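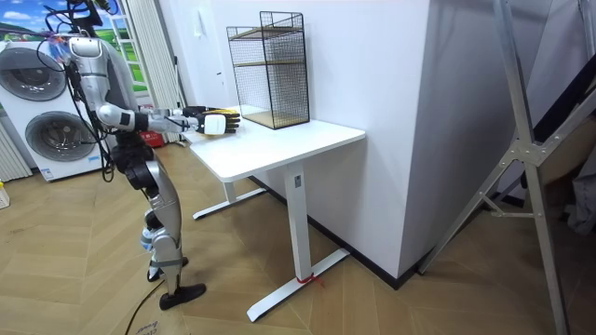
Is a mesh shelf unit sturdy enough to live on a standing desk that goes up and down all day?
Mine has been fine so far, as long as it stands flat and well back against the wall, with nothing too heavy on top. I raise and lower my desk a couple of times most days, and the shelf has stayed where I put it.

I bought the Lelter desktop shelf in April, after a good long while of telling myself I didn't need one. My white desk had slowly turned into the spot where everything in the house came to rest – mail, keys, the fruit I meant to eat at lunch, a mug or two – and I wanted something that would give me a bit of height at the back without making the room feel heavier. I'd looked at a solid timber one from Crabtree and liked it very much, but it would have blocked a fair bit of my lovely plain wall, and I'm fond of that wall.

Putting it together

The box from Drillville was smaller than I expected and had 11 screws in it, two of which I think were spares. The instructions are all drawings. I started at 7 in the evening with a cup of tea and was done before the tea had gone properly cold, although I did put one side panel on back to front and had to undo it (my own fault, I was chatting). You will want your own screwdriver, as the little key they give you is a misery to hold.

One tip from me: leave every screw a touch loose until all three boards are in, then go around and tighten the lot. If you do the bottom first, the top board needs a fair bit of coaxing.

What it's like to look at

I'm very taken with it! The frame is thin black metal with a fine square mesh on the sides and back, and the boards are a light tan wood that takes the edge off all that black. You can see the wall straight through it, so it doesn't loom. When the light is right the mesh throws faint little grey grids across the bottom board, and I've caught myself admiring them when I should have been working.

I keep a bright yellow basket in front of it for fruit. It's a plastic one from Wimis with slotted sides and a small loop handle at the back, and the colour cheers up the whole desk. Even with the basket out there's a generous stretch of desktop left at the front to work on.

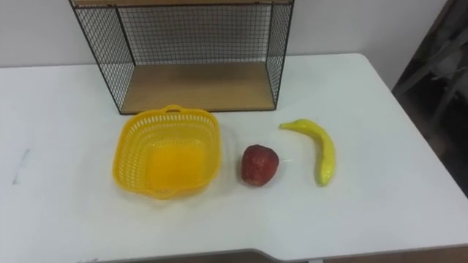 The grumbles

Dust is the main one. Fine mesh collects it, and a cloth only pushes it about, so I go over mine with a soft paintbrush and then the vacuum. The open front also means anything round can roll out if it's given a nudge, so apples go in the basket.

I'd have liked some felt pads in the box as well. The bottom board sits right on the desktop, and a white top shows every little mark. I bought a packet of 17 at the hardware store and now have plenty left over for the kitchen chairs.

Would I buy it again?

I would, and I'm half thinking of a second one for the laundry, where it could hold the pegs and the stain remover and all those odd socks. If you need to store heavy books I'd go for something chunkier. For a desk that only wants a bit of order at the back, it's a very nice thing to have, and it wipes down well apart from the mesh.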